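# How to comment on a draft rule before the window closes

Governments like to ask what you think, usually in a 53-page PDF posted late in the afternoon. Public comment on draft laws and health regulations is one of the few places where a person with a laptop and a grudge has the same standing as a person with a law firm. The steps below are the ones we use at Flistilell when a health ministry or state agency posts a draft on testing, treatment or patient records.

## 1. Find the real text

The press release is a mood. The draft is the thing you comment on. Look for the docket or registration number and write it down, because every later step wants it and the search box on most portals can't find a document by its own title.

Save a copy the day you find it. Drafts get quietly swapped for newer drafts, and you don't want to spend a weekend demolishing a paragraph that no longer exists.

If the draft leans on another document ("in accordance with the decree of such-and-such"), go find that one too. If it hasn't been published, say so in your comment. It's a fair objection, and it takes one sentence.

## 2. Read the definitions first

Skip the preamble, where everyone is in favor of health and dignity. Go to the definitions. This is where "contact" turns out to include your dentist, and "authorized body" means four agencies and whoever they feel like calling.

Circle each term that decides who the rule applies to. For each one, ask:

- Could two clerks in two towns read this differently?
- Does it describe something a person did, or a kind of person?
- Who gets to decide, and can you appeal?

Refilwe Zwane, who edits our submissions, keeps a list of words that make her reach for coffee. "Reasonable" is on it. "Other persons as necessary" has its own page.

## 3. Pick two or three points

You'll have 40 complaints. Keep the ones where you can name the section, say what goes wrong, and offer different words. The rest can go in an angry email to a friend.

A point that works looks like this:

> Section 7 allows a clinic to share test results with an employer "where relevant." The draft does not say who decides relevance. We suggest deleting the phrase and requiring the patient's written consent each time.

A point that doesn't work looks like this:

> This is outrageous.

It may well be. The reader has 1000 of those already.

## 4. Write it so a tired person can file it

Somebody has to sort these into a table, and you want to be easy to sort. Put the docket number at the top. Give each point its own heading with the section number in it. Keep the whole thing to two pages if you can bear it.

Say who you are in a line or two. Nurse, parent, patient, person who lives near the clinic: all fine. Don't put your own diagnosis or anybody else's in a comment unless you're comfortable seeing it online forever, since many portals publish everything, attachments included.

Form letters are okay for showing numbers, but 100 identical letters often get logged as one comment with 100 signatures. If you're organizing a group, ask each person to write the opening paragraph themselves.

## 5. Submit early and get proof

Portals fall over on the last evening. Ours once logged us out at 11:40 p.m. and then asked us to rate the experience.

- Upload a plain PDF, and paste the text into the box as well if there is one.
- Take a screenshot of the confirmation page.
- If there's an email address, send it there too, with the docket number in the subject line.

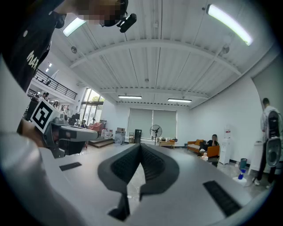

## 6. Follow up

Put a reminder in your calendar for a month out. Agencies often have to publish a summary of what they heard and what they did about it. Look for your section numbers. If your point is missing, write and ask where it went, politely, and attach the screenshot.

If the text did change, compare the versions line by line. A bad phrase removed from Section 7 has been known to take up residence in Section 12.

Then send a short note to the people who signed with you. Tell them what moved and what didn't, and when the next draft is expected. In our experience that's September, whatever the website says.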